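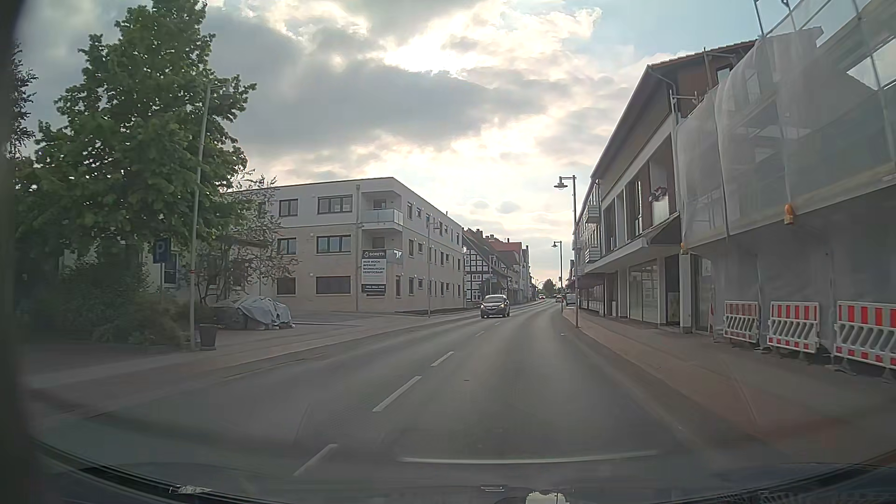
4. Setting Up Your First Route

Before you start, finish Section 3 (pairing the Brikia handset with the base unit). The handset must be charged to at least half. If the battery light is orange, leave it on the charger and come back to this section later.

A route is a saved list of delivery stops. The handset holds up to 106 stops in one route and up to 13 routes in total. Stops past the limit are not saved.

4.1 Entering the depot

1. Press MENU, then choose Routes – New.
2. Type a name for the route. Names can be up to 8 characters long, with no spaces. Use capital letters if you plan to print the route sheet.
3. Choose Depot and type the street address of the place your vehicles leave from.
4. Press OK. The handset looks up the address and shows the closest match.
5. Check the match before you accept it. If the town is wrong, press BACK and add the zip code.

Note: If you have more than one depot, set up a separate route for each. A route cannot start at one depot and end at another in this version.

4.2 Adding stops

1. With the route open, choose Add Stop.
2. Type the address, or choose From List to pick one you have used before.
3. Set the stop type. Use Curb for stops where the driver stays with the vehicle, Door for stops where the driver walks to the entrance, and Dock for loading bays.
4. Set the time window if the customer has one. Leave both boxes blank if there is no window. Do not enter 00:00 in both boxes. The handset reads this as a midnight delivery and moves the stop to the end of the route.
5. Press OK. The stop appears at the bottom of the list.
6. Repeat for each stop.

You do not need to enter stops in driving order. Sorting is covered in 4.3.

Caution: Do not add or edit stops while driving. Park first, or have a passenger use the handset.

4.3 Sorting the route

1. Choose Sort.
2. Pick Shortest or By Window. Shortest ignores time windows completely.
3. Wait for the bar to fill. A long route can take several minutes. The handset may feel warm while it is sorting.
4. Look through the new order. To move a single stop, hold the UP or DOWN key until the line flashes, move it, and press OK.
5. Press SAVE.

If you press Sort again after moving stops by hand, your changes are lost. Lock a stop first (MENU – Lock) if you want it to keep its place.

4.4 Distance alerts

The handset beeps when the vehicle gets close to the next stop. The factory setting is 700 feet. To change it, choose Options – Alert and type a new distance. On city routes with stops close together, a shorter setting keeps the alerts from running into each other. The alert can be turned off, but the stop will then have to be marked as reached by hand.

Note: Alerts use straight-line distance. Where a street bends or the entrance is on the next block, the beep may come early.

4.5 Sending the route to a driver

1. Place the handset in the base unit.
2. Choose Send, then the driver's name.
3. Leave the handset in place until Sent appears.

If Not Sent appears, check that the driver's handset is switched on and has room for another route. Delete an old route if needed and send again. See Section 9 for the full list of error messages.

Drivers added after the first set-up do not show in the list until the base unit has been restarted.

Revision notes for this section
16 Nov 2014 – Step 4 in 4.2 rewritten (midnight window problem, reported by Callum Yule, Lirstead depot). Lock command added to 4.3. Checked by Fung-ping Yeh.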